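Folding Towels at Prindmont: Report on Our Open Day Visit
Introduction to Automation, second-year project group

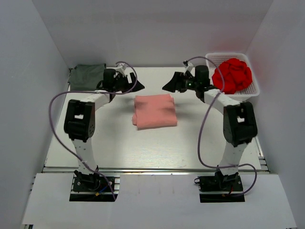 One of the guides told us before we had even put our bags down that cloth is the hardest thing you can ask a robot to handle, harder than glass, and that we should keep that in mind for the rest of the afternoon. We did, and it ended up being the main subject of this report, even though our original plan (the one we handed in back in October) was to write mostly about conveyor systems.

We went to the November open day at the Prindmont lab as a group of six, and since the bus only runs every 40 minutes we got there far too early and were very kindly let in anyway. There were several rooms to see, but the towel folding station was the one we kept drifting back to. It has 2 arms, one on each side of a white table with walls on three sides, and they work toward each other over the middle, a bit like two people sharing a small kitchen counter. The salmon-pink towel was the one we liked best, and one folded so neatly that a couple of us felt bad about our own closets at home!

What we learned about cloth

In class we had mostly talked about rigid parts. A metal bracket has the same shape every time you pick it up, so once you know where it is and which way it is turned, you know nearly everything. A towel can be lying in more ways than anybody could list. If you lift one corner, the rest of it changes shape, and a program that only remembers positions is lost right away.

The guides explained that their system, which they call Atano, learns from people. A person steers the arms through a whole fold, the movements are recorded, and this is repeated many, many times with the towel starting out differently. They had 652 recorded folds when we visited. We asked if that was a lot and were told that it depends on who you ask, which made us laugh, but we did see the point later when we tried to plan an experiment of our own.

Having two arms matters more than we expected. With one arm you can drag a towel or drop it in half, but to pull an edge straight you need to hold both ends, and the timing between the two sides has to be right. Our group had a long discussion about this on the way home and we still don't all agree on whether one very clever arm and a clamp could do the same job.

Questions we asked

We asked about speed first. The answer was that a person folds faster and that speed is not what they are working on at the moment. Then we asked how the grippers know how hard to squeeze, and this led to a rather long explanation at the whiteboard, of which we wrote down maybe half. The part we are sure about is that thin cloth is worse than thick cloth, because the fingertips have to get under one layer and leave the others alone.

What we would do differently

We should have prepared our questions in writing, and we should have split up so that someone also saw the Caldeira sorting line, which closed at three. We will ask if we can go back in the spring. Until then we plan to try a small folding task in the school workshop, using a dishcloth and the old Drundov arm, and to write down each try in a table, including the bad ones.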